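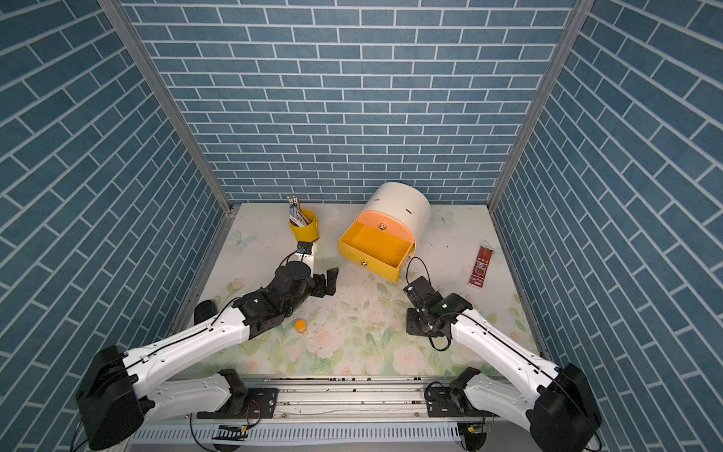
Über uns

Das Institut Paltance widmet sich der Ordnung der kleinen Dinge: der Frage, wie Schreibgeräte, Döschen und Päckchen am Arbeitsplatz so untergebracht werden, dass man sie ohne Suchen wiederfindet. Gegründet wurde die Einrichtung von Libor Pešek, dessen Sammlung kleiner Behältnisse den Grundstock unseres Archivs bildet. Sie umfasst heute 1.710 Stücke, von denen 127 regelmäßig im Unterricht verwendet werden.

Unsere Arbeitsweise

Sämtliche Übungen finden am Tisch statt. Die Teilnehmenden befassen sich mit Gegenständen des täglichen Gebrauchs, mit Schubladen und ihren Griffen ebenso wie mit Stifthaltern und Deckelgefäßen. Gebrauchsspuren gelten bei uns nicht als Mangel. Sie geben Auskunft darüber, wie ein Möbelstück benutzt wird, und werden in der Bestandskarte vermerkt.
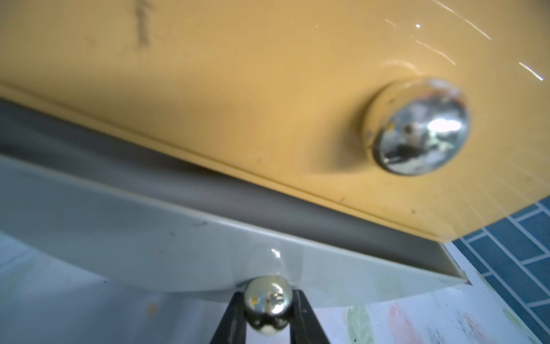 Runder, verchromter Knauf auf gelber Front mit Gebrauchsspuren

Das Kursangebot

Der Grundkurs gliedert sich in vier Abschnitte und wird von Jaruwan Srithong geleitet. Behandelt werden das Sortieren, das Verstauen, das Wiederfinden und die Pflege der Behältnisse. Für den Aufbaukurs ist Gerrit Geerts verantwortlich; der Schwerpunkt liegt hier auf runden Formen, deren Innenraum besondere Sorgfalt beim Einräumen verlangt.

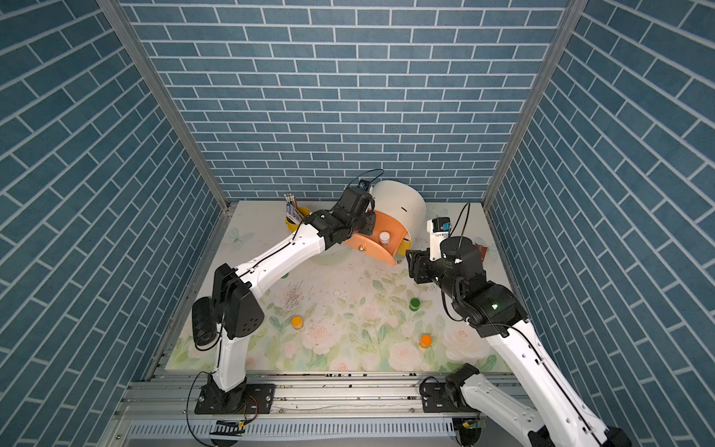
Weißes Fläschchen mit weißem Deckel in der Öffnung des runden Behälters

Material und Ausstattung

Die Auswahl der Übungsstücke obliegt Costel Sima. Bevorzugt werden handelsübliche Waren, wie sie in Haushalten und Schreibstuben vorkommen. Neue Kurse beginnen jeweils im Juli. Anmeldungen nimmt das Sekretariat in Harndale schriftlich entgegen.

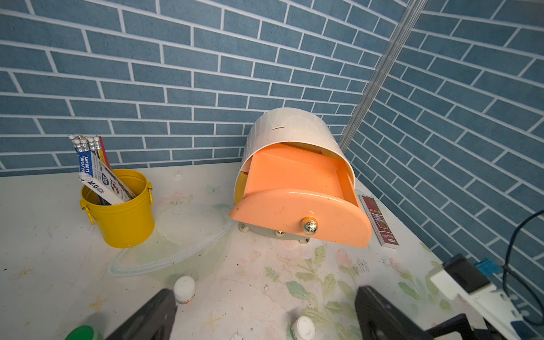
Schubladenschränkchen auf vier kleinen Füßen, links der gelbe Stifthalter mit Bleistiften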